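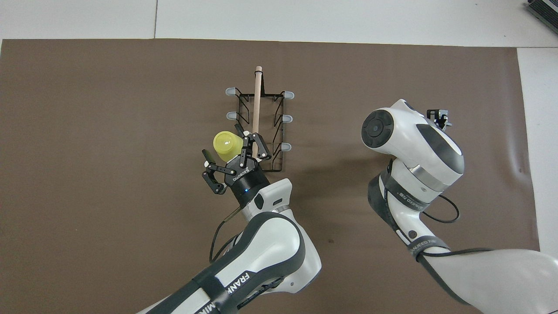

Notebook / Coverage Coding

November, a little after 4 in the afternoon

Second pass through the Flovholm transcripts finished, and I want to get this down before I go home and forget half of it. The batch came to 142 segments, all evening news and the panel shows that follow it, and every one of them mentions the Hafstein flood bill at least in passing. We're still after the same thing as in the spring, whether a station talks about a climate bill differently once its owners have taken a public position on it.

The owners of Illum put out their letter supporting the bill, as everybody on this project has heard me say far too many times, and I went in half expecting the Illum hosts to soften up afterward. I can't say that from what I have so far. The news readers kept much the same wording before and after. The panel shows are a lovely mess. One host read the letter out loud on air, disagreed with it politely for most of a segment, and then went to the weather, and I had to play it again just to enjoy it (coded as "mentions ownership, critical," with a note).

Trouble with code 2, again. It's supposed to catch "cost to households," but I've been using it whenever anyone says the word taxes, and looking back at my spring sheets I was much stricter then. So the spring and fall numbers can't sit side by side in a chart yet, please don't put them in the slides! I'd like to split it into 2a for a cost with a figure attached and 2b for general grumbling about money, and then go back over the spring sheets with fresh eyes. Tedious, I know, but I'll bring the good cookies.

The Custetti phone survey is in the shared folder too. It has 1,000 respondents, and 300 of them said they watch Illum most nights, which makes me happy, as I'd been bracing for a much smaller group. The question about trust is worded a bit oddly ("do you feel the station speaks for its owners") and I keep going back and forth on whether people heard that as a complaint or just as a plain fact about how stations work. Their codebook doesn't help. I've written to ask whether the interviewers had a follow-up script and will paste the answer in here when it comes.

Small things, so I don't lose them: the transcript software still turns "levee" into "levy," which in a debate over paying for levees is a real headache, and you have to listen to the audio each time. Segment headers from the late repeat are missing the air time. The blue folder has the old coding guide in it, use the one in the green folder.

Next up: the 2a/2b split, then the two of us double code the panel shows and compare.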